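双腕セルの立ち上げ手順(作業台まわり)

急ぎのメモ。Coston機の双腕セル、毎朝やること。所要30分。誤字あったらすいません。

1. 電源は左→右の順。逆だと右アームの原点がずれることあり。
2. 原点復帰。速度は30%のまま。100%に上げるのは全部終わってから。
3. ケーブル確認。紫のやつ。手首の上でループに余裕があるか、リンクに沿っているか。引っぱられてたら結束をやり直し。締めすぎ注意。
4. グリッパ開閉、左右とも2回ずつ。異音がしたら止めてDondelの整備票に記入。
5. ワークを置いて把持テスト。かごは縁をつかませる。側面の穴に指先を入れない、欠けます。

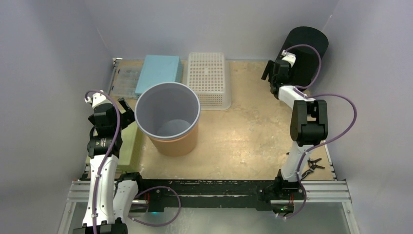
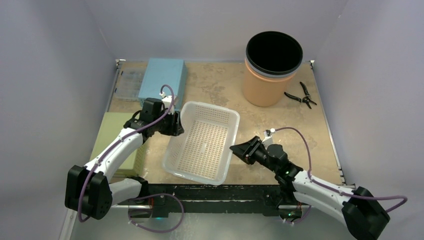

双腕セルの作業台。アームは左右とも手前側に取り付け。

6. つかんだら低速で少し持ち上げ、5秒保持。滑るようなら指の当たり面を拭いて再テスト。それでもだめなら指を交換、部品箱の617番。
7. 右が届きにくい時は、ワークの方を中央に寄せる。ティーチングは触らないこと。触ったら必ず記録。

ベースのボルトは木曜に増し締め。トルク値は盤の扉の内側に貼ってあります。カメラ位置を動かした場合はキャリブからやり直しになるのでで、先にHaoran Shiさんへ連絡。

エラーで止まった時は非常停止→原因除去→リセット、そのあと手順2から。途中から再開しない。

Millusのコントローラは画面が違います。そっちの手順はまた後で書きます。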